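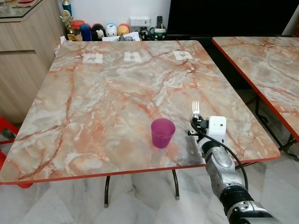
About us

Hi, I'm Manju Grewal, and I run Famimham. We teach robot arms to do the dull jobs around a kitchen table – picking up cutlery, moving cups, setting a place for lunch. There are seven of us, and we do most of our work in rooms that look like somebody's home, with ordinary cups and forks and all the clutter that homes collect.

People usually find this page because they've heard about the fork, so I'll get to that.

In April one of our arms, running a program we called Gradano, was holding a fork when it lost track of where the table was. It reads its position from little printed markers, and one of them had lifted at a corner and shifted under its tape. The arm didn't know that. It carried on, quite smoothly, and swung out over the side of the table at about elbow height while I was leaning in to grab a cup. The tines caught my sleeve. I wasn't hurt (the cardigan was done for), but I hit the stop button a good deal later than I'd like to admit, and I had to go home and think about it.

We shut everything down for 21 days. We went back through 2,351 logged runs and found 68 where the marker reading had drifted and the software had simply shrugged and used it anyway. That was our fault. We'd built a check for a missing marker and never one for a marker in the wrong spot!

So we changed how we work. The arm now compares every marker against the others before it moves, and if they disagree it stops and stays stopped until a person resets it. Anything with points or an edge gets carried at a crawl. Hands stay out of reach while the arm is live, mine included, and the stop button lives beside whoever is watching. Chaudhary, the small firm that services our arms, comes in to test the stops, and they don't tell us which fault they're going to fake.

We wrote the whole thing up, with the embarrassing bits left in, and we send it to every new customer before they sign. Trorkenska, our newer program, was built around those checks from the first day. It's slower than Gradano was, and a few customers grumble about that. Fair enough – I'm still not speeding up the forks.

If you'd like a copy of the report, or you've had a near miss of your own and want to compare notes, drop me a line through the contact form. I read them all myself, usually over breakfast.

Manju

Page last updated 2026-08-28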